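4.2 Does sorting behavior survive the end of the study?

Claims that household decluttering programs change long-term habits rest on thin evidence. Most of the work we reviewed measures participants at the close of the program, when they have just been praised for finishing, and then stops. Walczak and Czarnecka report a large drop in "items kept without a reason" among their Wakmont participants, but the reasons were supplied by the participants and accepted by the same people who ran the sessions. A reason offered to a friendly coach is weak evidence of anything.

Our own sample does not escape this problem. Of the 403 households first contacted in Omomville, 60 agreed to take part, and it would be naive to treat them as typical. People who let strangers ask about their closets are probably people who already wanted to clear them. We tried to adjust for stated motivation at intake, using the short form from Makowska's earlier survey, and the adjustment moved the estimates so little that we doubt the form measures motivation at all.

The follow-up period is a second weakness. Visits took place 14 weeks after the last session. That is longer than in the Wakmont study, yet it still falls well inside the stretch in which a tidy room may be kept up out of pride or embarrassment. Households knew a visit was coming. Several told us they had straightened up for it, and we suspect that others did the same and kept quiet.
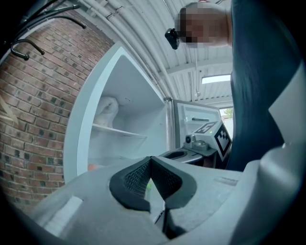 Figure 3. A person leaning over, seen from below, with a light grey hand-held gripper and its black textured pad in the foreground.

A third difficulty lies in what counts as an item. Witkowska treats a box of letters as one object; Walczak and Czarnecka count each envelope. Neither choice is wrong, but the two produce totals that cannot be compared, and later reviews have compared them anyway. When we recoded a subset of our inventories under both rules, the ranking of households changed enough that two of our own preliminary findings disappeared. We have left those findings out of the main results. We mention them here because a reader may come across them in the working paper dated 30 Mar 2022, where they are stated with more confidence than they deserve.

There is also the matter of where things go. A household that moves 20 boxes to a rented unit in Stępień has a clearer living room and exactly as many possessions as before. The Canus checklist, which is still the standard instrument, records this as a success. We added a question on off-site storage, but answers were vague, and we had no way to check them against rental records. Relatives' basements are harder still. One respondent described her sister's garage as "basically gone," and we could not decide how to code that.

None of this shows that the programs fail. It shows that the usual measures would look much the same whether they worked or not. Nistor has argued that reported satisfaction should be enough, and that asking for lasting change sets the bar too high for a short course. We disagree, at least where public money is involved. Satisfaction was high in our sample too, including in the households whose inventories had grown by the time of the follow-up visit.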